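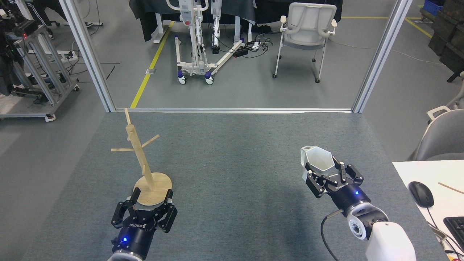
Who is this position for? Software engineers and researchers who have written control or planning code that ran on real robot arms, and who wish to do so full time.

Research Software Engineer, Two-Arm Manipulation (Control and Motion Planning)
Pranulis Institute, Plusitz
Full time, fixed term of 3 years

The Pranulis Institute invites applications for the position of Research Software Engineer in its Manipulation Software Group. The group develops and maintains Lulis, an in-house software stack that covers arm and gripper control, camera-based perception, task planning and the recording and replay of robot runs. Lulis is used daily by the Institute's own researchers and by visiting groups.

The successful candidate will be responsible for the parts of Lulis that coordinate two arms working over a shared tabletop. Current work centers on household objects with handles, pegs and narrow openings, where small errors in the estimated position of an object lead to failed placements. The present planner treats each arm as a separate problem and checks for collisions afterward. The Institute intends to replace it with a joint planner before the end of June, and the person appointed will take a leading part in that work.

Duties

Design, write and test the two-arm motion planner and its interface to the existing task layer.

Maintain the gripper and arm drivers, including timing checks, fault handling and safe stop behavior.

Work with the perception team on the estimation of object position and orientation from a head-level camera, in particular for plain white or shiny objects.

Extend the regression suite, which at present holds 2380 recorded runs – of these, 305 are tagged as difficult and must be replayed before every release.

Write and keep up to date the documentation used by visiting groups, and answer their technical questions.

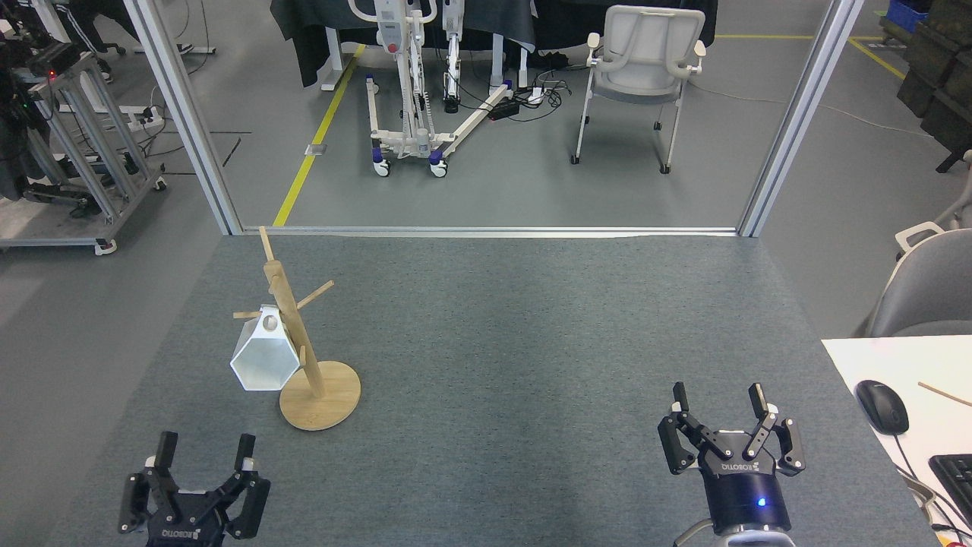
Duties also include a share of bench time. All members of the group, at every level, run their own code on the hardware and record the outcome in the shared log. Applicants should expect to spend at least one full day each week at the robot station in Plusitz. Remote work is possible on other days by agreement with the head of the group.

Required qualifications

A master's degree in computer science, robotics, engineering or a related field, or equivalent work experience.

Strong skills in modern C++ and Python, including the testing and review of code written by others.

Practical experience with motion planning, inverse kinematics or force control on physical arms. Experience gained only in simulation is not sufficient.

Good written English.

Desired qualifications

Experience with grasp planning for parallel grippers, camera calibration, or real-time systems is an advantage. Knowledge of the Aubert log format is welcome but may be acquired after appointment.

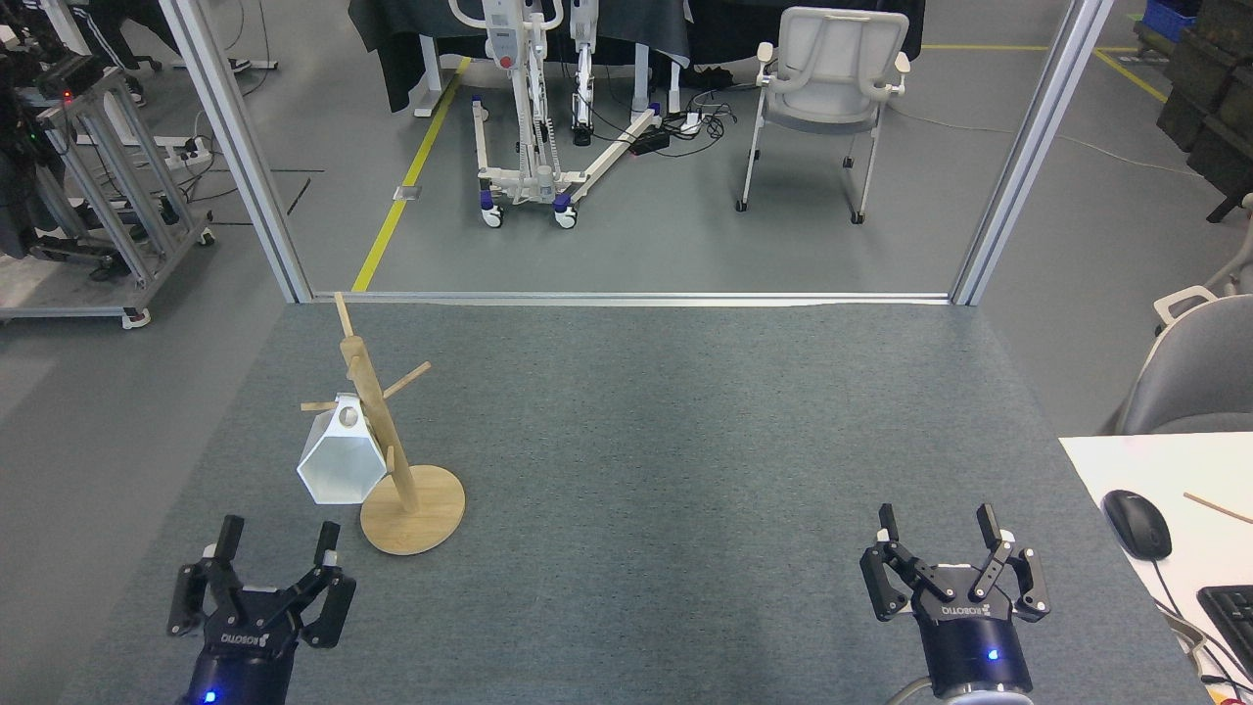

Mug placement trials at the two-arm station, Plusitz.

Terms of employment

The position is graded at the Institute's Research Staff II level. Salary depends on experience and follows the published scale. Staff receive paid annual leave, health coverage and support for one conference trip per year. An extension beyond the fixed term is subject to funding.

How to apply

Applications should consist of a cover letter, a résumé, the contact details of two references and a link to, or a copy of, a piece of software to which the applicant has made a substantial contribution. Where the software cannot be shared, a written account of its design may be submitted in its place. Applications must reach the Personnel Office by Monday, December 15, 2025, under reference number 420. Incomplete applications will not be considered.

Selected applicants will be invited to an interview and a short practical exercise. The exercise concerns an existing planner fault, reproduced from a recorded run, and is carried out on the Institute's computers. No preparation is needed.

The Pranulis Institute is an equal opportunity employer. Applicants who require adjustments to the interview or the exercise are asked to state this in the cover letter – such requests have no bearing on the decision.

Filed under: Vacancies / Research and Technical Staff / Robotics Software

Related openings
Perception Engineer, Object Pose Estimation
Doctoral Position in Task Planning for Two-Arm Systems
Student Assistant, Lulis Documentation and Testing
Call for Visiting Groups: Bench Time at Plusitz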